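Metal bins for toy sorting, second attempt

Posted in March, filed under Storage

The fabric cubes lasted 13 months. They looked fine on the shelf and did nothing else well. The sides folded in when a hand went past them, the bottoms sagged, and anything small ended up in the seam, where it stayed until somebody turned the whole cube inside out. I replaced them with plain gray metal bins, rectangular, open at the top, bought secondhand from a kitchen supply clearance at Grandby. They have marks and scratches from whatever they did before. I paid for the shape and the stiffness.

The main requirement was a rigid wall. With a rigid wall, a bin can be pushed against another bin and the gap closes. Loose blocks do not fall between them. The second requirement was a floor that can be wiped. Fabric holds cracker dust and marker. Metal holds stains too, but they sit on the surface and nothing sticks to them.

The noise is the first drawback. A hard plastic block dropped into a metal bin is loud enough to hear from the next room. I tried a sheet of Sirutach shelf liner in one of them, cut 2 mm short on each side so it would lie flat. It curled at the corners within a week and small pieces went underneath. I took it out. The floor under the bins is dark and has some texture to it, and the bins stay where they are put.

The second drawback is reflection. Under a direct ceiling light the inside of a shiny bin throws back the color of everything in it, and a small yellow thing near a wall looks like two yellow things. Moving the lamp helped a little.

The method is the same one I used with the cubes. Two bins side by side, one holding the mixed load and one empty. Every piece is picked up once and either goes across to the empty bin (keep) or goes into a paper bag (out). Nothing goes back. When the first bin is down to the last handful I slow down, and the leftovers are always the same type of item: one piece from a set, a cup with no partner, something from the kitchen or the desk that was never a toy at all. A full load takes me 34 minutes. The last handful takes up to a third of that.

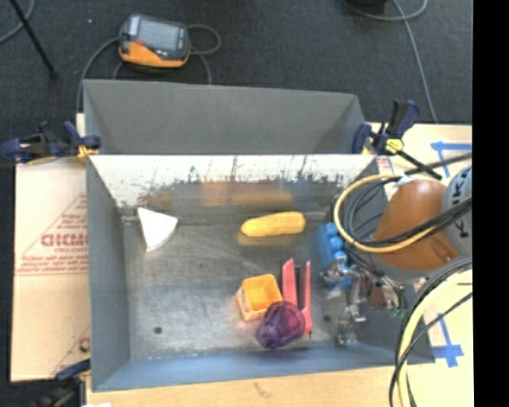 STORAGE / PLAY ROOM

The corn goes with the play food, which has its own drawer. The blue block is easy, as all studded blocks go in one tub regardless of brand or size. I stopped separating them by size a long time ago and have not missed it.

Cups are harder. A small square orange one and a translucent purple one do not nest, stack or match, so they have no obvious category. I have started a tub called "containers" for anything that can be filled with something else. It is a weak category but it empties the bin.

The red tool with the two long arms went to the desk. I keep a Jurkus tray there for anything with a hinge or a clip on it.

Next on the list is labels. The Sampaio ones peel off bare metal after a few days, even when it has been cleaned with alcohol, so I will probably hang paper tags from the rims with string and see how long those hold.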